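Kütt Street Workroom: Small Storage Gallery

Page 2 of the workroom gallery. The first page has the shelving and the long bench. This one covers the small containers: what we keep in them, how they get sorted, and the labels Dalia Vaher drew up in April. Most of it applies to any craft room or garage where small parts end up in a coffee can.

Tove Thoroddsen started the collection with a shoebox of empties from her mother's house. Since then people have dropped them off at the front desk, and we now have more than we can fill. Please keep bringing the screw-top kind. We are full up on snap lids.

Sorting by size

We sort by size before anything else. Color comes second and the shape of the cap comes third. The trays in the parts cabinet have three depths, and a container that is too tall keeps the drawer from closing. It also keeps the drawer above from closing, which is how we lost a runner last winter. Vija Stankevičius fixed it with a piece from an old Sudora desk. 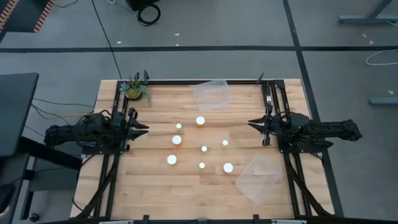

Pill bottles are the most useful containers we have. The caps stay on when a drawer gets pulled out too fast, and the plastic holds up to years of handling. They come in more sizes than most people expect. The eight on the striped wooden tabletop look like the usual kind, with white tops over amber or orange, and the one standing near the upper center is the largest of the group. A bottle on the large side goes to upholstery tacks or wooden beads. Small ones get seed beads, watch screws and sewing machine needles. Medium bottles take everything else, and we run out of them first.

Cleaning

All bottles get the same treatment. Soak in warm water with dish soap until the label lifts, then rub off the glue with a little cooking oil and wash again. Dry them upside down with the caps off. Inese Lepik leaves hers overnight on a cake rack, and that is long enough in any season. A bottle that goes into the cabinet damp will rust a full load of needles. We have done that once.

Cross out or peel off any name and prescription number before you bring bottles in. If the label will not come off, use a thick black marker.

Labels

Dalia's labels are plain white with one line of black lettering. The line says what is inside and nothing else. Earlier labels had a code number, a date and the initials of whoever filled the bottle, and hardly anyone could read them without glasses. The new ones go on the side and a matching dot goes on the cap, so you can find a bottle from above with the drawer open.

The dots are red for metal, blue for glass, green for wood and yellow for plastic. Buttons get a yellow dot even when they are shell or bone -- we argued about this and it is settled.

The parts cabinet

The cabinet has 38 drawers. It is a Clastel, bought secondhand from a hardware store that was closing, and it took four people to get it through the side door. Two of the drawers stick in humid weather. Rub a candle stub along the bottom edge and they will run again.

Top rows are for sewing, middle rows for beads and jewelry, bottom rows for hardware. The bottom rows are heavy. Pull those drawers with both hands and do not take them all the way out.

The button count

Kaja Mets counted the loose buttons one rainy afternoon and got to 900 before she stopped for the day. The rest are in a Jekow cookie tin on top of the cabinet. Anyone who wants to continue is welcome to. Her method was to fill a bottle, write the count on a slip of paper, put the slip inside and close the cap. The filled bottles are in the third row from the top.

Matching sets of four or more get threaded on a loop of string before they go in. Singles stay loose. If you take one button out of a threaded set, move the others to singles.

Borrowing

Members can take a filled bottle to their own table. Bring back the bottle even if you have used what was in it -- the empties go in the basket by the sink, caps on. Paper clips and safety pins are free to anyone and do not need to be signed out.

The cabinet is open whenever the workroom is open. Drop-offs are fine until 6 p.m. at the front desk.

Next page: thread, ribbon and cord.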